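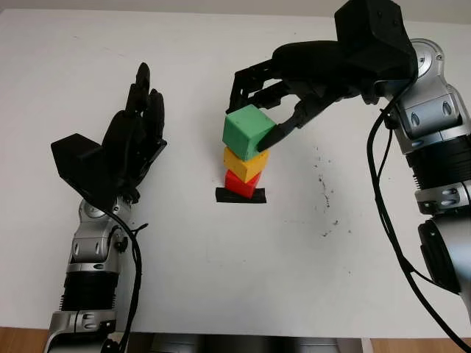
# Eder 双腕卓上セル 運用基準付きパッケージ

Ederは、多指ハンドを備えた双腕ロボットを卓上作業に使うための設備一式です。アーム、ハンド、制御盤、監視ソフトウェアCleseoに加えて、設置から日常点検までの運用基準書を付属品として納入します。製造と出荷試験はPronellのSimevville工場で行っています。

本ページでは、製品の構成と、運用基準書のうち導入前に確認いただきたい部分を掲載しています。基準書の全文は見積時にお渡しします。

## 想定する用途

- 小型ワークの把持、積み重ね、持ち替え、整列
- 柔らかい素材や表面が粗い素材の取り扱い試験
- 遠隔操作による動作の教示と、その再生
- 把持方法の比較評価

次の用途には使用できません。

- 人や動物に直接触れる作業
- 刃物、ガラス、加圧容器、充電中の電池の取り扱い
- 可燃性ガスまたは粉じんのある場所での作業
- 食品または医薬品に直接触れる工程
- 屋外での使用

用途が上のどちらにも当てはまらない場合は、ワークの図面と作業手順を添えてお問い合わせください。用途の可否は営業担当では判断せず、安全設計の部署が書面で回答します。

## 標準構成

| 品目 | 内容 |
|---|---|
| アーム | 左右各1本、関節カバー付き |
| ハンド | 多指型、左右1組 |
| 制御盤 | 据置型、施錠式主電源スイッチ付き |
| 非常停止 | 押しボタン2個(操作席用、保守側用) |
| 監視ソフトウェア | Cleseo 標準ライセンス |
| 敷きパッド | 積み付け試験用、滑り止め加工 |
| 試験用ワーク | 発泡材の立方体、色別 |
| 文書 | 運用基準書、リスクアセスメント記入様式、点検票 |

作業台は標準構成に含まれません。お客様で用意いただくか、別売の作業台を選択してください。お客様の作業台を使う場合は、固定方法の確認のため、天板の厚みと脚部の構造が分かる資料が必要です。

イネーブル装置は、遠隔操作を行う構成では必須、再生運転のみの構成では選択品です。後から遠隔操作を追加するときは、イネーブル装置の取り付けとあわせてリスクアセスメントをやり直してください。

## 適用する規格と法令

Ederはロボット、ハンド、制御盤を組み合わせた状態で使用する設備です。アーム単体が規格に適合していても、ハンドを付け、ワークを持たせ、作業台に据えた状態での評価は別に必要になります。運用基準書は次の文書を参照して作成しています。

- ISO 12100(機械類の安全性 リスクアセスメント及びリスク低減)
- ISO 10218-1、ISO 10218-2(産業用ロボットの安全要求事項)
- ISO 13850(非常停止機能)
- 労働安全衛生法および労働安全衛生規則の産業用ロボットに関する規定

参照する版は基準書の巻頭に記載しています。規格が改訂されたときは、お手元の版と新しい版の差分を保守契約先にお送りします。差分を受け取ったあとの現場への適用は、使用者側の作業です。

当社の適合に関する文書は、出荷時の構成に対するものです。次の変更を行った場合、その文書は変更後の設備には使えません。

- ハンドまたは指先部品の交換(当社純正の同一品を除く)
- アームの据付位置または向きの変更
- 非常停止回路への機器の追加
- 柵、スキャナなど保護装置の撤去または移設
- 取り扱うワークの質量、形状、材質の範囲の変更

特別教育の要否は、設備の仕様と作業内容を確認したうえで使用者が判断してください。当社の導入講習は操作方法の説明であり、法令に定める特別教育の代わりにはなりません。

## 設置の基準

### 作業台

天板は水平で、アームの動作中に揺れないことが条件です。据付後、両腕を無負荷で往復させ、作業台の脚が浮かないことと、固定ボルトに緩みがないことを確認します。キャスター付きの台は使えません。

天板の色に指定はありません。ただし、カメラでワークを見る構成では、天板の汚れや傷がワークの輪郭と重なると検出結果が変わることがあります。白い天板は指先の擦れ跡が目立つため、清掃の時期を決めやすいという利点があります。擦れ跡が増えたときは、拭き取る前に指先の摩耗も見てください。

### 保護空間

アームとハンドが届く範囲の外側に、400 mmの空きを設けてください。壁、柱、棚、隣の設備の可動部はこの空きの中に置けません。到達範囲は、指を伸ばし、想定する最大のワークを持った状態で測ります。指を握った状態の寸法で計画すると、据付後に柵を動かすことになります。

この空きは挟まれを防ぐための寸法で、人の接近を検知して停止するまでの距離とは別のものです。スキャナやライトカーテンの設置距離は、停止時間の実測値から計算してください。計算書の様式は基準書の付録にあります。

### ケーブル

ハンドへの配線はアームの外側に沿わせ、関節が曲がったときに必要な余長を残します。余長が短いとコネクタに力がかかり、長すぎると反対側の腕やワークに引っかかります。固定後、次の姿勢でケーブルを確認してください。

- 両腕を最も高く上げた姿勢
- 両手先を作業台中央に寄せた姿勢
- 手首を両方向に回し切った姿勢
- 指先を下に向け、台上のワークに届かせた姿勢

作業台の縁から下に垂れる部分は、人の足や椅子が届かない位置で一度固定します。結束バンドの切り口は内側に向けてください。

## 両腕の干渉に関する基準

双腕の設備では、人と機械の間だけでなく、腕どうしの接触も考える必要があります。Cleseoには左右の占有領域を設定する機能があり、中央の共有領域に入れる腕を動作ごとに指定できます。

片手で行う作業では、使わない腕を待機姿勢に置きます。待機姿勢の条件は次のとおりです。

1. 作業中の腕の経路と交差しない
2. 指がワークや敷きパッドに触れない
3. 電源が切れても手先が共有領域に倒れ込まない
4. 操作席から手先が見える

待機中の腕もサーボが入っていれば動く可能性があります。停止しているように見える腕の横に手を入れてワークを直すことは禁止です。直す場合は保護停止をかけ、Cleseoの画面で左右両方の表示が停止になっていることを確かめてください。

両手を同時に使う作業では、把持中に片方だけが停止したときの動作をあらかじめ決めます。初期設定は両腕同時停止です。変更にはCleseoの管理者権限が必要で、変更理由の記入欄を空欄のまま保存することはできません。

## 把持と積み付けの基準

### 試験用ワークから始める

新しい動作は、付属の発泡材ワークで確認してから実ワークに移します。発泡材は軽く、落ちても作業台を傷めにくい素材です。一方で変形するため、指の力が過大でも把持が成立してしまいます。発泡材で動いた設定をそのまま硬いワークに使わないでください。把持力の上限は、ワークの種類ごとに登録します。

### 積み付けの判定

立方体を積む動作では、持ち上げよりも手を離すときに問題が出やすくなります。上の段が傾いたまま指を開くと、下の段まで動くことがあります。基準書では、開放の前に次の点を確認する手順にしています。

- 上のワークの底面が下のワークに接している
- 指先が下の段に触れていない
- 指を開く方向に、ほかのワークや反対側の手がない
- 押し付け方向の力が登録値以下である

段どうしのずれの許容量は、ワークの寸法と表面の状態によって変わります。大きさの異なるワークを重ねる場合は、一律の数値を使わず、組み合わせごとに決めてください。小さいワークが下になる積み方は、試験項目として計画したときに限ります。

傾きが残っている場合は、指で軽く支え直すか、いったん持ち上げて置き直します。上から押して直す動作は、ワークが側方に逃げたときに指が急に下がるため、標準動作には入れていません。使用する場合は、下向きの移動量に上限を設定してください。

### 落下時の扱い

ワークが落ちたら運転を停止し、保護停止を確認してから回収します。作業台の外に落ちたものも同じ手順です。落下の記録は点検票の裏面に書きます。同じ動作で落下が繰り返されるときは、把持力を上げる前に指先の摩耗、ワークの置き位置、ケーブルの引っかかりを調べてください。

## 速度とモード

| モード | 保護空間内への立ち入り | 条件 |
|---|---|---|
| 自動 | 不可 | 保護装置がすべて有効 |
| 遠隔操作 | 不可 | イネーブル装置を保持、操作者が作業台を直接視認できる |
| 教示 | 教示者のみ可 | 低速、イネーブル装置を保持 |
| 保守 | 保守者のみ可 | 主電源を切り、施錠する |

教示モードの速度上限は出荷時に設定済みで、使用者側では下げることだけができます。速度を上げる方向の変更は受け付けていません。

遠隔操作では、操作者の手の動きとハンドの動きに時間差が生じます。通信の遅れが設定値を超えると、Cleseoは両腕を減速させてから停止させます。復帰時には、操作者の手の位置とハンドの位置を合わせる操作が必要です。位置合わせを飛ばす設定はありません。

映像だけを見て行う遠隔操作は、標準パッケージの対象外です。カメラの視野に入らない側から人が近づいた場合を含め、別途リスクアセスメントを行ってください。

## 日常点検

始業前に次の点検を行い、点検票に記入します。点検者と運転者が同じ人でもかまいません。

- [ ] 非常停止ボタンを押し、両腕が停止することを確認した
- [ ] 保護装置を作動させ、停止表示が出ることを確認した
- [ ] 関節カバーとねじに緩み、欠けがない
- [ ] 指先の表面に剥がれ、切れがない
- [ ] ケーブルに擦れ、折れ、コネクタの浮きがない
- [ ] 作業台に不要な物がない
- [ ] 敷きパッドがずれていない
- [ ] 待機姿勢への移動が登録どおりである

点検後、無負荷で15分の暖機運転を行います。暖機中も保護空間への立ち入りは禁止です。暖機の省略は、前回の停止から間もない再起動に限り、条件を基準書に定めています。

## 定期点検

定期点検の間隔は6か月です。当社の保守員が行う項目と、使用者が行う項目に分かれます。

**保守員が行う項目**

- 停止時間の実測と、設置距離の計算書との照合
- 関節ブレーキの保持確認
- 非常停止回路の二重化の確認
- 指の駆動部の遊びの測定
- Cleseoの設定値と登録原本の照合

**使用者が行う項目**

- リスクアセスメントの見直し
- 作業者名簿と教育記録の更新
- 落下記録、停止記録の集計
- 取り扱いワーク一覧の更新

停止時間が前回の値より延びていた場合、原因が分かるまで自動運転はできません。ブレーキの摩耗のほか、ハンドやワークの質量が変わったのに登録が古いままになっている例があります。

## 記録の保管

Cleseoは、モードの切り替え、停止、設定変更を時刻とともに記録します。記録は使用者の端末に保存され、当社には自動送信されません。障害の調査で必要な場合に限り、書き出したファイルの提供をお願いしています。

映像の記録は初期設定では無効です。有効にする場合は、作業者や通行者が映る範囲を確認し、撮影中であることを表示してください。保管期間と閲覧できる人の範囲は、運用開始前に文書で決めておきます。

## 納入の流れ

1. 用途とワークの確認
2. 設置場所の図面確認
3. 使用者によるリスクアセスメント(様式は当社が提供)
4. Simevville工場での出荷試験、立ち会い可
5. 据付、停止時間の実測
6. 導入講習
7. 使用者による運転開始の承認

手順3が終わっていない場合、据付までは行えますが、自動モードの解除キーはお渡しできません。リスクアセスメントの代行は行っていません。記入中の質問には、保守窓口が回答します。

## 選択品

- 作業台(固定脚、天板色は白またはグレー)
- エリアスキャナ一式
- 透明パネル付き安全柵
- イネーブル装置、予備品
- 指先カバー交換セット
- Cleseo 記録管理追加ライセンス
- 点検票の英語版

指先カバーは消耗品です。左右のハンドで使用頻度が違っても、交換は同時に行い、交換後に把持力の登録を取り直してください。片側だけ交換すると、両手で持つ動作で左右の滑り方がそろわなくなります。

## 見積に必要な資料

- ワークの寸法、質量、材質の一覧
- 設置場所の平面図(通路と隣接設備を含む)
- 電源の仕様
- 予定する運転モード
- 作業台を支給する場合はその図面

価格は構成により異なります。資料がそろっていない段階では、標準構成のみの参考価格をお出しします。お問い合わせの際は、件名に「Eder 双腕卓上セル」と記入のうえ、Pronell 設備窓口までお送りください。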